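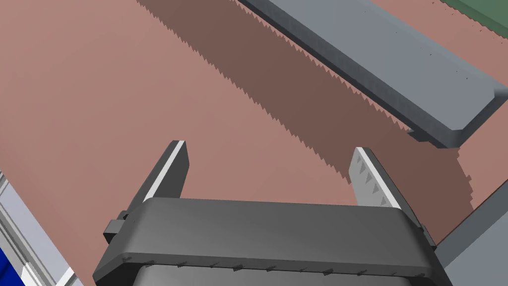
4. Setting Up a Ward Primary in Fadix

This section covers the set-up of a party primary at ward level, from opening the contest to locking the delegate list. It assumes the party account has been created (Section 2) and that you hold the role of Returning Officer or State Secretary. Agents and observers can view these screens but cannot save changes.

Last revised 2021-02-26 by Korkor Akolgo.

4.1 Before you start

Have the following ready:

The notice of primary, signed by the party secretary
The delegate register for the ward, saved as a spreadsheet
The list of cleared aspirants from the screening panel
The names of two party agents for each aspirant

CAUTION: Do not open a contest while a court order or an internal appeal is pending on the delegate register. Fadix lets you open it, but any later change to the register voids the ballots already issued.

4.2 Open the contest

1. Sign in and choose Contests, then New Contest.
2. Select the office. For a ward primary, choose Councilor. Chairmanship primaries are run at district level and are covered in Section 5.
3. Pick the ward from the list. In the Akuma district, wards that were merged last November appear under their new names only.
4. Enter the opening and closing times. Voting must stay open for at least four hours.
5. Choose the voting method, Direct or Indirect. The method cannot be changed after the delegate list is locked.
6. Click Save as Draft. The contest now shows in gray on your home screen.

Note: If the ward is missing from the list, it has not been released by the state office. Contact the state secretary. Do not create the ward by hand, or its results will not be included in the district total.

4.3 Load the delegate register

1. Open the draft contest and choose Delegates, then Import.
2. Select your spreadsheet. The first row must hold the column names: surname, other names, membership number, polling unit.
3. Wait for the check to finish. Large registers can take several minutes.
4. Review the rows marked in red. These are usually repeated membership numbers or members registered in another ward.
5. Correct the spreadsheet and import it again. The new import replaces the old one in full.

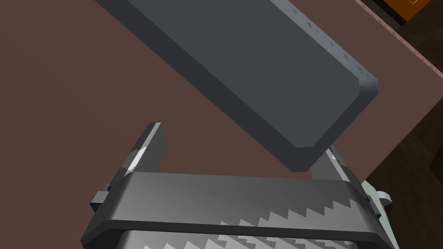 Aspirants go on the ballot in the order in which the screening panel cleared them, and the order can be moved by hand up to the time the list is locked. To move a name, open Ballot Order and drag its bar up or down the screen. The bar you have picked up turns charcoal, the same flat charcoal as the top of the long block in the picture, and returns to white when you let go. Check the order against the signed list before you leave the page. Each move is recorded in the contest log with your user name.

4.4 Assign party agents

1. Choose Agents, then Add.
2. Enter the agent's membership number. The name fills in automatically.
3. Link the agent to one aspirant. An agent cannot serve two aspirants in the same contest.
4. Repeat until every aspirant has two agents.
5. Print the agent tags.

Note: An agent may be replaced up to the opening of the vote. The replacement needs a new tag, and the old one must be returned to the Returning Officer.

4.5 Lock the list

1. Choose Review and read the summary page.
2. Have a second officer sign in and confirm. The same person cannot fill both roles.
3. Click Lock.
4. Print the locked register and post it at the venue.

CAUTION: Locking is final. To correct an error after this point you must cancel the contest, give fresh notice and begin again from step 1 of 4.2.

Once locked, the contest turns green on the home screen and ballot serial numbers are issued. Go to Section 5 for district contests or Section 6 for accreditation on the day of the vote.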